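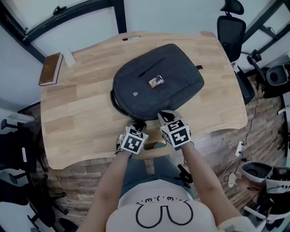

Fig. 1. Backpack laid flat on the desk, front face up.

Unit 3: Packing a Daypack
Course notes, Ilari workshop series
Prepared by Rajeshwari Palaniappan; revised by Yaw Fiadzo

3.1 Starting position
The bag is laid on its back panel with the front pocket facing up, as in Fig. 1. Shoulder straps go underneath or out to the side. A padded strap trapped under a full bag will twist the load, so check both before anything goes in. Clear a working area at least as large as the bag when fully open. Books and small items can stay at the far corner of the desk.

3.2 Inspection
Run each zipper end to end. Diagonal zippers, such as the one on the front pocket in Fig. 1, tend to catch at the upper end of travel. Hold the fabric below the zipper with one hand and pull along its line with the other. Pull the carry loop firmly and look for loose stitching at both ends.

3.3 Load order
Zone A (against the back panel): flat, heavy items. Hardcover books, folders, laptop in sleeve.
Zone B (middle): clothing, lunch container, charger pouch.
Zone C (front pocket): keys, pens, cards, transit pass. Limit 300 g.

Water bottles of 500 ml or more go upright, in a side pocket if the bag has one. Otherwise use Zone B, cap up - never Zone A.

3.4 Closing
Close the main compartment first, then the front pocket. If the main zipper needs force, remove an item from Zone B and try again. Do not compress the bag by leaning on it; this bends book covers and strains the zipper tape.

3.5 Exercise
Work in pairs. One person packs, the other records the order of items on the sheet (p. 83 of the reader). Unpack, switch roles and repeat with the same items. Compare the two sheets and mark any item that changed zone.

Bring your own bag. Loan bags are available from Sowmya Mudaliar at the Mallport office.

Reading for next session: Thevar, "Load and Posture," sections 1 and 2 only.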